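Vaner line going automatic, how's everyone doing?

benchmoss
20th November
Six of us have packed pencil cups at Paller for years, and now half my shift is spent teaching. I hold a gripper in each hand and do the same job I always did, just slower — pick up the pencil, turn it, mind the point, mind the cup.

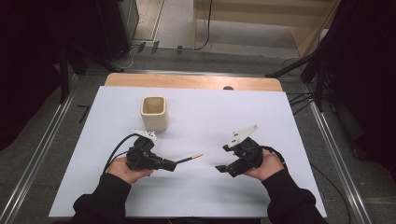

My shoulders are less sore than on the old line, I'll give it that, but I do miss the chatting, bless them all.

tapegun40
Sorry, friend, but I see it differently. You're training your own replacement and they should pay you more for it.

benchmoss
They did put us up a grade, to be fair!

dretano_nights
Same here, no raise though. Ask for it in writing.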